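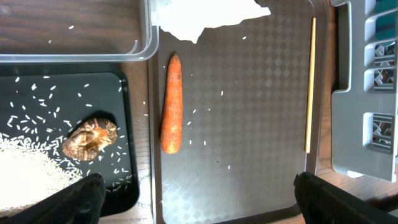 Saturday - recast notes, Jidodon

Markos Sarantis called before 8, the lead is out. Same story as always, dates clash with the series she signed first. Producers wanted a name by the end of the day, got one by lunch. No screen test. The new girl reads Monday with the hero and the choreographer gets her in the afternoon.

What this does to us (edit + post):

Two song shoots already in the can with the old lead. Wides are usable if we stay above the crowd. Everything closer than a waist shot is gone. Went thru the bins, the market song survives better than the wedding one. Wedding one is basically a reshoot, tell Markos before he hears it from the line producer.

Interval block not touched, she isn't in it. Good. Lock that reel first and get it to sound.

Teaser is the real headache. The old teaser cut opens on her face. Markos wants to keep the date. Tried three openings:

- train exterior, then hero's back, title. Dull but clean.
- hero voice over black, cut to the fight in the rain. Best one. Needs the score moved up by a bar and a half.
- the village kids running. Pretty, says nothing about the film.

Going with the rain. Sent a low res to Makris (the music side), waiting. They will complain about the bar and a half.

Dubbing

Feltach had the old lead's guide track for the first half. Throw it out? Asked them to keep it till the new one has done her pass, the hero's timing in the argument scene leans on hers and I don't want to lose the pauses. They are holding the room from 4 in the afternoon but only if we confirm tonight. NOT confirmed yet.

New lead doesn't speak the language. Neither did the old one so no change there, same dubbing artist can do it if her voice fits the face. My worry is the second half, where she is angry for most of an hour. Old voice was soft. Ask for two more samples.

Numbers, so I stop looking them up

Shots with old lead, total: 300. Of those, roughly 4 minutes of screen time can be saved with wides and backs. VFX offered head replacement on the crowd song, price silly, look sillier. Said no. Markos says ask again. Asked again, same price.

Extras for the wedding reshoot: 700 last time, production now says they will give us less and tile the rest. Fine if camera is locked off. If they put it on a crane again tiling is a nightmare - get this in writing from the DOP's team.

Publicity

Flokbridge put up the casting news before the official poster, so the fan pages are already at it. One post with 4000 comments, most of them about whether she is too tall for him. She is not. There is a shot on the stairs where it might matter, flip the eyelines or put him a step up.

Poster: old one is still up on two ticketing sites. Somebody needs to chase that, not me. Revised art has the hero alone, which the designer liked better anyway.

Her introduction scene was written for somebody colder. Writer is rewriting over the weekend, pages come Monday, maybe. Don't cut anything round it until we have them. Placeholder card in reel 2 says SCENE MISSING, leave it ther.

To do

- export reel 3 for sound
- confirm Feltach, tonight
- list of wides w/ timecodes to Markos
- pull all selects of the old lead into their own bin, don't delete
- ask Makris about the bar and a half, again
- stairs shot, check lens

Drive 2 is nearly full. Move the song rushes off before Monday's footage comes in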